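Yellow tub or black baskets for the craft table?
Hillora Home Forum > Storage and Sorting > Worktops and Tables 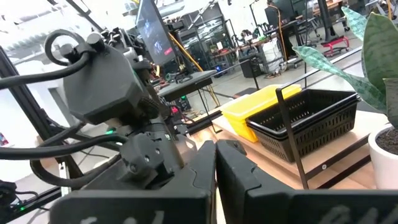 mafalda_p
Right, I have finally got a proper table for my sewing and mending (light wood, big enough to lay a whole coat out flat!) and I am far too excited about what goes on top of it. So far I've got as far as a yellow plastic bin and a black slotted basket, and I can't decide which to buy more of. The plan is that anything waiting to be done goes in one and anything finished goes in the other, but my sister says two different sorts will drive me mad and I should match them. What do you all use? I've got room for six if I keep them to the back edge.

Pádraig Daly
Baskets every time. The slots let you see down the side without lifting everything out, and they don't gather dust in the corners the way a solid tub does. I've had a stack of them in the shed at Stedinton for years with seed packets in.

ruden_rita
Ooh no, I'm firmly with the bin! Slots are a menace with anything small. Pins, hooks and eyes, those tiny press studs, they all work their way through and you find them with your foot. A solid bright tub is the best thing I ever put on my table, and because it's yellow inside and out I can spot a black button at the bottom in bad light.

Pádraig Daly
Who keeps loose pins in a basket though? Put them in a tin and put the tin in the basket.

ruden_rita
Then you've got a tin, and you've got a basket. I've got a tub.

mafalda_p
Ha, I can see both sides. I have 174 buttons in a jam jar (counted them with my niece over Christmas, we had a lovely afternoon) so those are sorted either way. It's more the bigger bits. Folded fabric, zips, half a cardigan.

Joana M
For folded fabric I'd go with the baskets, the air gets round it. My mum kept wool in closed tubs in her spare room and it came out smelling of cupboard. Also the ones with a good rim are so much nicer to carry when they're full, check that before you buy a load.

Graça Pacheco
One vote for mixing! I teach a mending evening and we have yellow for "needs doing" and black for "done", and people get it straight away without a single label. We tried all-matching in November and it was chaos, somebody took home a skirt that was still full of tacking stitches. Your sister is wrong, sorry to your sister.

Joana M
I did the matching thing and I love it, so I'm going to stick up for the sister here. Once they're all the same you can shuffle them about as you like, and they tuck inside each other when they're empty. A bin and a basket won't do that.

mafalda_p
Oh, the tucking inside each other is a good point, I hadn't thought about where they live when I want the whole table for cutting out.

clem_b
Under the table! Get a low shelf in there. I did mine with an offcut and two battens and it holds almost everything. Leave enough height to get your hand in over the top of the baskets, I didn't and had to take it all down again.

Pádraig Daly
Seconded on the shelf. And on the baskets, in case that wasn't clear.

mafalda_p
Okay, I'm going with three baskets and keeping one yellow bin for the small stuff and the "needs doing" pile. Rita, you've frightened me about the press studs. Will report back once the shelf is in, clem could you tell me how deep your battens are?

clem_b
Will measure tonight, they're whatever was in the garage!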